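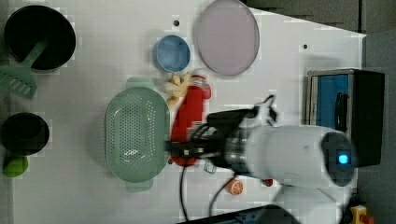 Play kitchen set on the white table, red bottle beside the colander.

Search tickets Enter a keyword or ticket number Go

Ticket 730 – Ketchup bottle rolls off the play table
Status: Open, waiting on parts
Last updated: January
Opened by: Meifang Xu
Item: Wallgate play kitchen set, on the Brarkau table

Problem as reported

The ketchup bottle from the Wallgate set won't stay where it's put down. If it's laid on its side it rolls slowly toward the front of the table and goes over the edge. It has been picked up off the floor several times in one morning. The lime does the same thing but ends up under the shelf, so it takes longer to find. The flat pieces stay put.

The bottle is not cracked. The cap is a bit loose but it doesn't come off. Standing the bottle upright works until somebody bumps the table.

Log

9:10. Checked the bottle first. The body is round with no flat side, so it will roll on anything with a slope. Looked up the set in the Wallgate booklet and it's listed as 59 pieces with one ketchup bottle, no mention of a base or a stand for it. Nothing missing there.

9:25. Wiped the tabletop with a damp cloth in case it was slick from the polish we used before the holidays. Let it dry and tried again. No change. The bottle still rolled, always the same way.

9:40. Put the level on the table. It's out front to back and fine side to side. Measured the legs from the floor to the underside of the frame. The back pair are at 88 cm and the front pair are lower than that, by the thickness of a coin. The Brarkau table has screw-in feet and I think the front ones have worked their way in over time.

9:55. Tried to wind the front feet out by hand. The left one moved. The right one is seized.
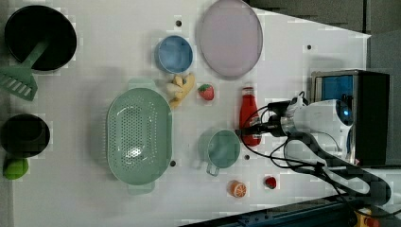 Stundberg Toy Library – Equipment and Repairs

10:20. Sprayed the right foot with lubricant and left it for 15 minutes. It gave a quarter turn and stopped again. Didn't want to force it with the big pliers as the thread is only set in plastic. Folded a piece of card under that foot for now and wound the left one out to match.

10:45. Level is good front to back with the card in. Bottle laid on its side in the middle of the table and it stayed. Gave the table a push and the bottle rocked but didn't travel. The lime was the same.

11:30. Card has already squashed down and the bottle is creeping forward again. The card was never going to last. Need a proper foot.

Temporary measures until the foot is replaced:

Round pieces go in something when they're not being played with. The colander is long enough for the bottle to lie in. The small food can go in the pot or the blue bowl.

Don't keep the pan right at the corner. It's the heaviest piece in the set and the spatula head makes it easy to catch with a sleeve.

Please don't tape anything to the tabletop. The tape from last year took most of a bottle of cleaner to get off, and it got into the little holes as well. 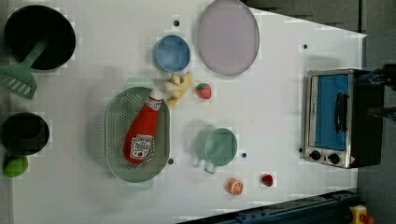
Jianhua Kong added that the table had the same trouble when it stood by the window, and that moving it a hand's width to the left cured it for a while. The floor dips there, he wrote, and it may dip where the table is now, so he would like the floor checked before we spend money on feet. He also asked whether the bottle could have a strip of felt glued along one side.

Reply to the above: checked the floor with the long level after lunch. It's flat under the back legs and very slightly low under the front right. So he's partly right, but the seized foot is still the reason we can't correct for it. I'd sooner not glue felt on the bottle. It gets washed with everything else and the felt would be off in a week.

Parts

Leclerc carry a foot that should fit the Brarkau frame. They sell them in a pack of four. I've asked them to confirm the thread size before we order, as the table is an older one and the booklet only shows the newer leg. If they can't confirm, I'll take the left foot off and bring it to the shop.
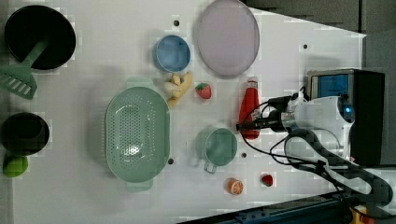 If the right foot has to be cut off, the thread insert will probably need replacing too, and I haven't asked for a price on that yet. It should be a short job once the parts are in. The table will need to be cleared and turned over, so please pick a time when the kitchen set isn't out on it.

Still to do:
Leclerc to confirm thread size
Replace all the feet, front and back
Check the level again with the set on the table
Tighten the cap on the ketchup bottle

Leaving this open. If the bottle starts going over the edge again before the new feet arrive, swap the card for the rubber doorstop offcut in the top drawer – it's the grey piece, already cut to size.

Shares 15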